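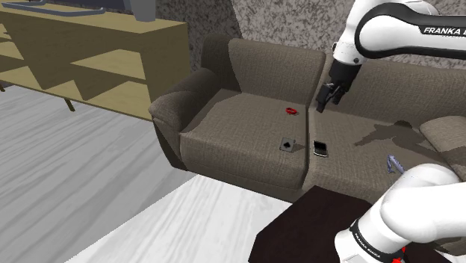

Brown fabric sofa with a coffee table in front

Arruda Backup Checker: a review after one long spring

I look after the databases for a small lettings business called Flaltelwood, and I'd been putting off buying a proper tool for testing backups for longer than I'd like to admit. We took backups every night, of course, and they landed in the right folder with the right names, and I felt quite pleased with myself until an August restore failed halfway through and I spent a whole evening finding an older copy that would load.

So, Arruda. It restores each backup to a spare server, runs the consistency checks, writes up what it found and then tidies up after itself. Setting it up took me one morning, and most of that was me hunting for the password to the service account (my own fault entirely!). The wizard asks sensible questions in plain words, and I only had to open the manual once, to find out how it deals with backups split over several files.

I pointed it at 14 databases, the biggest being our old Kenia bookings system, and it got through the lot in roughly 9 hours. That's slower than the scripts I'd cobbled together myself, but mine never checked half as much — and it runs overnight, so I'm asleep for most of it anyway. It did find one log backup missing from a chain, and the report named the gap clearly enough that I could sort it before lunch.

Now the grumbles. The report emails are far too long, and there's no way to get one only when something has gone wrong. The history screen stops at 1,000 entries and quietly drops the oldest, so do export them if your auditors are the fussy sort. I also tried Zollach's checker for a week and its charts are lovely, much nicer than these, but it wanted an agent on every server and I didn't fancy that.

I'd give Arruda 7 out of ten, and I'll happily add another point the day they fix those emails. I've renewed it for the year.

Posted 2026-05-28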